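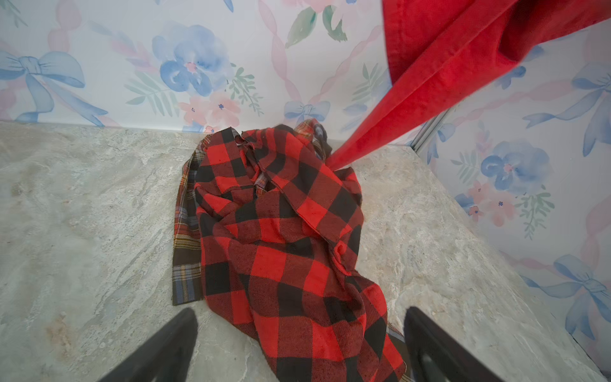

Nazar Hnatiuk told me I was mad to spend that much on a checked shirt when the market does them for a quarter of the price, and that any flannel goes bobbly by the third wash whatever you pay for it. I've had the Brakum buffalo check through more washes than I can remember now, so I feel I can answer him properly.

I bought it in February from the Panasiuk shop in Dakville, along with one of their tartan scarves that I didn't need (it was by the till, I'm weak). The shirt is the big red and black squares, the real lumberjack pattern, and I'd wanted one since I was a teenager and my uncle had one he wouldn't let anyone borrow. They do it in a green and black as well but it looked a bit like a picnic rug to me.

First thing to say is that it's heavy. The label says 200 gsm, which meant nothing to me, but put it next to my old Comine shirt and you feel the difference straight away. It hangs properly. It was also a bit stiff for the first week or two, especially at the collar, and I nearly sent it back over that. Glad I didn't! After three or four washes it went lovely and soft on the inside, that slightly furry feel you want from flannel, and the collar stopped digging into my neck.

Sizing is odd. I'm a medium in nearly everything and the medium was tight across the shoulders with a jumper underneath, so I swapped it for a large. The large is right in the body but the sleeves are long on me and I turn the cuffs back twice. If you've got long arms you'll be delighted. The shop swapped it with no fuss, by the way, though I had to pay the postage back.

Now the washing, which is what Nazar was on about. I do it at 30 with the darks, inside out, and hang it up straight away. It has bobbled a little under the arms and where my bag strap sits, and nowhere else that bothers me. The Comine one had gone like an old blanket by this stage. The red did bleed the first time – there's a pillowcase in this house that is now a very pale pink – so please wash it alone to begin with. The care label says that too, in tiny letters, and I read it afterwards.

I tumble dried it once on low when we had a week of rain. It came out fine but shorter, I'd say by a finger's width at the hem, and it hasn't grown back. I wouldn't do it again. It does take ages on the airer though, a whole day and a night in our hall, and the seams are still damp when the rest feels done.

Creases are the other grumble. Leave this in a heap and it remembers. I'm not someone who irons, so I give it a good shake, pull the front edges straight and hang it in the bathroom while I have a shower, and that gets it decent enough for work. A quick press on the collar would be better, I suppose.

The buttons are sewn on well and I haven't lost one. The chest pocket is too shallow for a phone (mine has jumped out twice, once into the sink), but it's all right for a shopping list. I'd have liked a spare button for the cuffs as well as the front.

The scarf gets a shorter write-up. It's warm, it goes with everything brown I own, and it sheds. Bits of it turn up on my coat, on the dog, on the sofa. If they sold it with the ends sewn down I'd buy a second one for my sister tomorrow.

So would I buy the shirt again? Yes, in the large, and I'd wait for the sale because they knocked a fair bit off the green ones just after I'd paid full whack for mine. Four stars, with one off for the sleeves and the pillowcase. Nazar has since asked to try it on and I've said he can get his own.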